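Sleeping badly, and then a bit better
2019-12-22

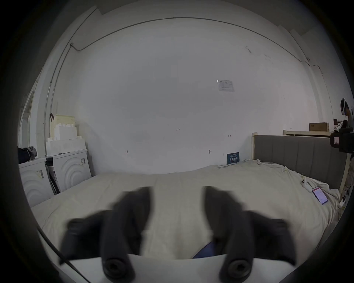
The cream bedding, creases and all.

I have been a poor sleeper since my twenties, and for most of that time I treated it as a sort of personality trait, like being left-handed or disliking celery. Then in October I had a run of nights so dreadful that I put salt in Dilek's tea, twice, and she very kindly suggested I might do something about it.

So I asked everyone I know (sorry, everyone I know!) and got a great heap of advice. Abelardo swears by a cold bedroom and a hot water bottle, which sounded daft until I tried it, and now I wouldn't be without mine. Yi-an reads seed catalogues. I borrowed one and managed 4 pages before I was gone, though I did wake up wanting to grow leeks.

What helped most was dull as anything: getting up at the same time every morning, even after a rotten night. The first fortnight was miserable and I moaned to anybody who stood still long enough. After that I began dropping off before midnight, and I've only been up to make toast at three in the morning two times this month, one of those being entirely the fault of next door's car alarm.

I still can't nap, mind you. If you've any tips on that front, do leave them in the comments, and I'll try the lot over Christmas.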